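Clirholm Community Arts Room
Calligraphy and brush painting strand: progress report to the Nondberg Fund
10 June 2026

Sending this ahead of the full accounts as asked. Short version: room is set up, beginners' sessions running, spending on track, one thing late (paper). Details under the headings from your form.

1. Where we are

First payment arrived in March, room usable before the month was out. Walls repainted first, then tables, then everything that goes on them. We had hoped to have the cupboard fitted as well but the joiner pushed us back twice so brushes and paper are in the office for now. Annoying, not serious. Someone has to carry a crate down the corridor before each session and back again after.

Beginners' group is full. Second group opened in the spring and has places left, mostly becuase of the start time, which clashes with school pickup. We are moving it later from next term.

People who come are mixed, as we said in the application. Retired people, a handful of parents, a couple of teenagers who came for the drawing group and stayed. Several had never held a brush with ink on it. A few learned as children and wanted to get back to it, and they end up helping the others whether we ask them to or not.

2. Equipment bought

All tables now have a black cloth. Cheap, washable, and it hides a lot. Main purchase after that was the felts. We went for the large gridded ones, red lines, so beginners can see where a character sits in its square without us ruling up paper every time. Plain felt would have been cheaper. Still think the grid was the right call, the difference in spacing shows up fast, especially with people who write too big and run out of page.
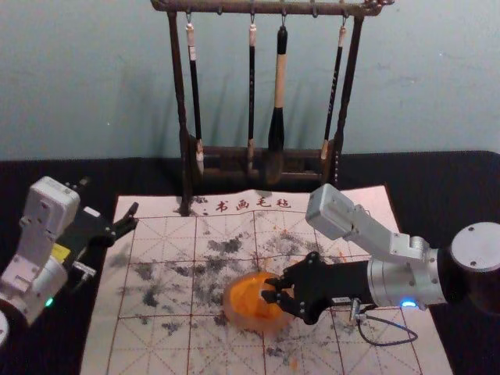

Practice felt with red grid, brush rack at the back. Ink marks across the middle squares.

The felts stain. We knew they would. It doesn't affect use and we are not asking for money to replace any this year. We did try washing one in cold water and it came out paler but not clean, and took a long time to dry flat, so that is not going to be a regular thing. Anyone who wants a clean surface for a finished piece can put a spare sheet underneath.

Brushes: mix of sizes, from slim ones for small script up to a thick one for big single characters. The thick one is the one everybody wants to try first and it uses a huge amount of ink. We now start each newcomer on a medium brush and bring the big one out near the end of the session. Ink use dropped straight away.

Brush rack: dark wood, carved, dragon head on the end of the top bar. Bought from Hajji, secondhand, small hooks along the bar so the brushes hang with the tips down. You queried this line in the budget so a bit more on it. Before we had it the brushes were drying in jam jars, heads up, water running back into the ferrules, and we lost several to loose hair. Hanging them fixes that. It's also nice to look at, which I will admit was part of it. A plain rack would have done the same job for a bit less money, but not a lot less, and this one is heavy enough that it doesn't tip when someone unhooks a brush in a hurry.

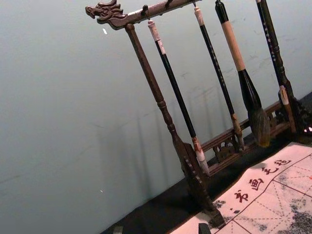 Care routine is written up on a card by the sink now. Rinse until the water runs clear, squeeze the hair gently, shape to a point, hang up. No hot water. White hair brushes will go gray over time and people worry about it, so the card says that too. The group has been good at this. Fewer good at wiping down the ink stones, still working on it.

3. Spending

Grant total 3500. Spent on felts, cloths, brushes, ink and the rack: 700. Paint and other work on the room: 577. The remainder is set aside for tutor fees, paper and the cupboard. Receipts are scanned and will come with the accounts. One receipt from the paint shop is faded, I have asked for a copy.

No overspend on any line. Small underspend on ink, see above, which we'd like to move to paper if you agree. Please confirm by email, doesn't need to be a formal letter.

4. What's late

Paper. We ordered practice paper from Dorkar in the spring and part of the order is still outstanding. They say it is a supply problem at their end. Meantime we are using newsprint offcuts, fine for drills, hopeless for anything you want to keep, the ink bleeds right out. If the rest hasn't come by the end of the month we will cancel and buy elsewhere. Might cost slightly more, would come out of the ink underspend.

Cupboard, as above. New fitting date promised but not in writing yet.

5. Changes to the plan

Application said we would finish with a one day exhibition. Group would prefer to have work up in the corridor for a longer stretch, changed every few weeks, and I think they're right. Same cost, less than the hire of display boards in fact. We'd credit the fund on the wall label. Let me know the wording you want and whether we need the logo.

Also dropped: the seal carving taster. Tutor can't do the dates and I'm not keen on putting knives in with the beginners anyway without a second adult who knows what they are doing. Could come back next year.

6. Next 4 sessions

Basic strokes again for the newer group. Then horizontal and vertical together, first full characters, copying from a model sheet. The older group carries on with couplets and wants to try bamboo painting, same felts and brushes so nothing extra to buy.

7. Things we need from you

OK on moving the ink money. OK on the corridor display. Label wording. Date of the second payment, as the tutor invoices at the end of term and I'd like to pay on time.

Feedback forms are in but not typed up, will follow with the accounts. From a quick read, people want longer sessions and a better kettle.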